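Sidimside table service tasks: progress report for April
Prepared for Vorham by Adi Wijaya

1. Status

Work on the table service set is on schedule. The list agreed with Vorham has 30 layouts, of which 19 are now fixed and written up. Four more are set out but not yet checked. The remainder depend on crockery that Heinonen has still to deliver.

Each layout is defined by a cloth, one or more plates, a serving tray and the small items placed on them. The written record gives the position of each piece relative to the nearest edge of the cloth, so that a table can be laid again by someone who did not lay it first.

2. Cloth and crockery

The plain cloths used in the first layouts have been replaced by patterned ones, as requested in the last review. The current cloth has grey leafy sprigs and small orange-peach flowers on a light ground. It covers most of the work surface. Creases are pressed out before a layout is recorded, and the cloth is changed when marked.

The strawberry tray is now the standard serving tray for the single-item layouts. Its rounded corners make corner measurements unreliable, and positions are therefore taken from the middle of each long side. The dark red plate stays on the cloth as a second piece.
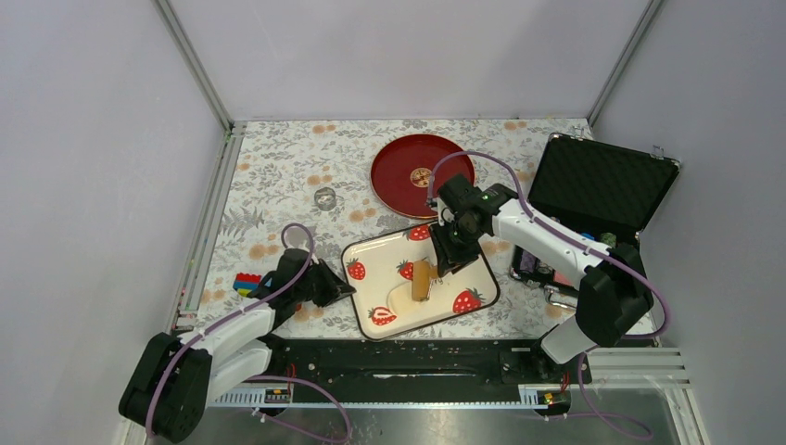 Figure 1. Single-item layout: tan cylindrical piece on the strawberry tray, dark red plate behind.

Small upright pieces remain the slowest to place. Setting one down on the tray takes around 105 seconds including the position check, and most of that time goes on the check. Slamet Manurung is preparing a card template to shorten it.

3. Open points

The Heinonen order is incomplete. Two bowls and a second tray are outstanding. Deltadholm can supply a similar tray, but the rim is higher and the written positions would need to be taken again.

Clear glass items are hard to make out against the patterned cloth in the record pictures. We propose to keep them in the set and to note their positions by hand.

4. Next period

Check the four layouts already set out. Issue the template. Agree the substitute tray with Vorham, or confirm that we wait for the original. Storage shelves will be relabelled on a Saturday to avoid stopping work.

No change to the budget is requested.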